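## 4. Desk setup, Tanui booking terminal

Wipe desk down first. Lid shut when done or the pack drys out.
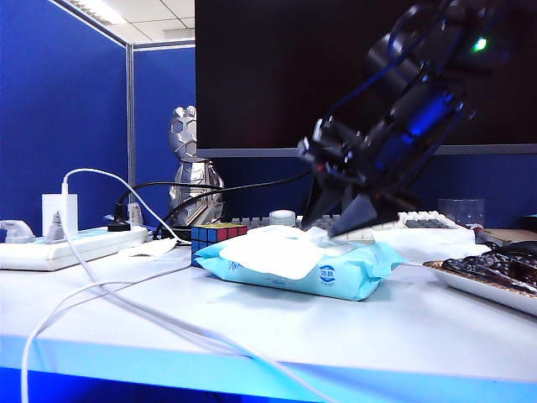 *Fig. 4a. Wet wipes, blue pack.*

1. Log out of the old Cloltico session.
2. Plug charger into the power strip. Check the strip light.
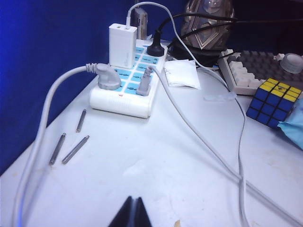 3. Open Tanui, enter site code 1479. Wait for sync, about 90 seconds. Dont close the window.

**Caution:** no spray on the keyboard or ports. Wipes only.

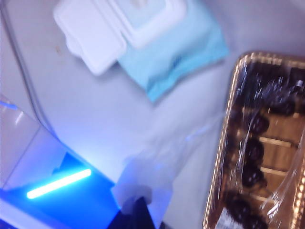 Sync stuck at 89%? Cancel, restart, re-enter code. Still stuck, call Awuor Urio, ext. 388.

4. Monitor on last. Set input to the terminal, brightness to suit.

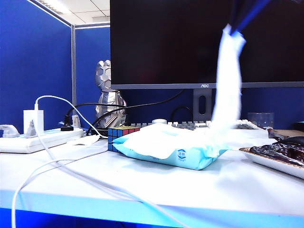
Then print a test slip. Blank slip means paper roll is in backwards, flip it and print again.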